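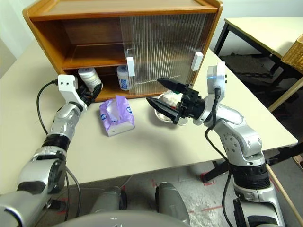
Dos frascos, una puerta corredera y los pañuelos siempre a mano.

Llevo meses queriendo escribir sobre las medicinas que guardamos en casa y siempre lo dejo, igual que dejo lo de ordenarlas. En noviembre me dio un catarro de los buenos, abrí el armarito buscando algo para la garganta y acabé sentada en el suelo leyendo fechas de caducidad. ¡Había un jarabe más viejo que mi sobrino!

Mi teoría es que en España tratamos las medicinas como las bolsas del supermercado: se guardan por si acaso. Te mandan un tratamiento de una semana, la caja trae para dos, y lo que sobra se queda ahí, esperando a que alguien de la familia tosa parecido. Mi madre lo hacía (y lo hace, que la conozco). Luego llega la vecina con dolor de espalda y le damos una pastilla «que a mí me fue de maravilla», como si tuviéramos consulta propia.

Se lo comentaba a mi amigo Yasuo Maruyama, que comparte piso con otros tres y tiene cuatro botiquines distintos repartidos por la casa. Me dijo que tirar un frasco medio lleno le parece un pecado, con lo que cuesta todo. Y le entiendo, de verdad que sí. Yo misma devolví una bolsa a la farmacia y por el camino iba calculando lo que me había gastado: casi 600 euros en varios años, entre cosas que necesité y cosas que compré por puro susto a las tres de la madrugada.

Pero creo que el problema empieza antes, en el mostrador. ¿Por qué no se pueden llevar más medicamentos en la cantidad justa? Me encantaría salir con mis nueve pastillas en un sobre y ya está. Me dirán que es un lío, que hay que controlar los lotes, que el prospecto... Pues que lo estudien, que para eso están.

Mientras tanto, yo he puesto una norma en casa —una sola, que si pongo más no las cumplo—: cuando se acaba el tratamiento, lo que queda va a la bolsa de la farmacia esa misma semana. El jarabe ya se fue. Con la pomada del tobillo sigo negociando.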